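Killow Community Larder
Progress report to the Assefa Fund, covering the first half of the grant

Dear friends at the Fund,

Thank you, first of all, for your patience over the winter, when our reports came to you in dribs and drabs and one of them came with the wrong budget attached. We promised you a proper account by the halfway point and we are glad to be able to send it, with a good deal of happy news in it and a couple of things that have gone more slowly than we hoped.

When we applied, we told you that Killow had one grocery store, at the far end of the Radari road, and that many of our older neighbors were living on what they could carry home from the bus. Your grant was meant to help us open the larder four mornings a week, begin a delivery round for people who can't get out, and start a cooking class. The larder has been open on all four mornings since January, and the delivery round began soon afterward. The cooking class is the slow one, and we will come to that.

We handed out 1,187 boxes in the period, against a target for the whole year of 2,000, so we are comfortably ahead. Part of this is simply that word got around. Part of it, we think, is the change we made to the boxes themselves. In the beginning we packed every one the same, and a fair amount of it came back to us or was passed along to a cousin – lentils mostly, and a great many cans of beets. Now people fill in a short sheet at the door and choose what they want from each shelf, and the beets have found the people who like them (there are more of them than we would have guessed). 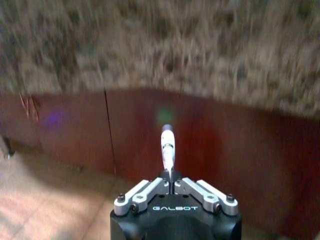
The fresh produce has been the real pleasure of these months. Panier, the growers' co-op over in the valley, agreed to sell us their surplus at cost, and we pick it up early in the morning so that it is on the shelves by the time the doors open at nine. We had greens right through the cold weather, and squash, and apples that kept beautifully. Families who used to come in every other week for canned goods now come weekly for the vegetables, and they tend to stay and talk, so we have put out a bench and a coffee urn.

Now for the cooking class. We had planned to use the kitchen at the Radari school, but the stove there needed a new gas line and the work has dragged on well past the date we were given. We looked at moving the class to our own back kitchen and decided it was too cramped for anyone to learn comfortably. The school now expects to be ready by the end of the summer. We would like your permission to carry the class money forward into the second half of the grant and to run 2 courses back to back in the fall, which would bring us level with what we promised. The teaching plan and the recipe cards are finished, and the cards are already going out in the boxes.

Spending is close to plan. Fuel for the delivery round cost more than we budgeted, and we covered the difference from what we saved on packaging once people began bringing their own bags. The walk-in cooler needed a new door seal in the spring, which we paid for out of our own reserve, so you will not find it in the attached figures.

For the months ahead, we mean to keep the four mornings going, add one late afternoon for people who work days, and get the delivery list into better order before the roads turn bad again. We would dearly love for someone from the Fund to come and see us. Mornings are liveliest, and there is always coffee.

With warm thanks from all of us at the larder in Killow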